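Ceasefire monitoring in the border districts - does anyone trust the December report?

boyang_lu
Posted March 10, 2019
Read all 35 pages last night. It says violations fell by half after the Sandhu accord. I don't buy it. Two of the three districts had no monitors after dark.

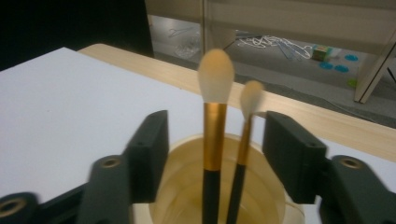

ehsan_sial
Which two? The annex lists night patrols in all of them, 396 in total. Did you get that far?

boyang_lu
I did. A patrol on the main road isn't a monitor in a village. Look at where they drove.

Shazia M.
Boyang is being unfair. My cousins live up there and the shelling did stop. You can argue over the numbers but people went back to their farms.

T_Suwannarat
Some people. The armed groups signed because they were short of money, and the army signed because the passes were snowed in. Let's see what happens in spring.

ehsan_sial
You said the same thing last year, and the year before that.

T_Suwannarat
And the deal broke down both times.

bushra.b
Can we talk about who paid for this? Memeo did the fieldwork and they also advise one of the parties. It's in a footnote on page 2. I wouldn't call that independent.

Shazia M.
Everyone working there has ties to someone - who would you send?

bushra.b
Someone who puts it on the cover.

boyang_lu
Still waiting for the raw incident logs. I asked Memeo twice and got the same press release back both times.

ehsan_sial
Fine, if they won't release the logs I'll stop defending the totals. I still think the trend is right.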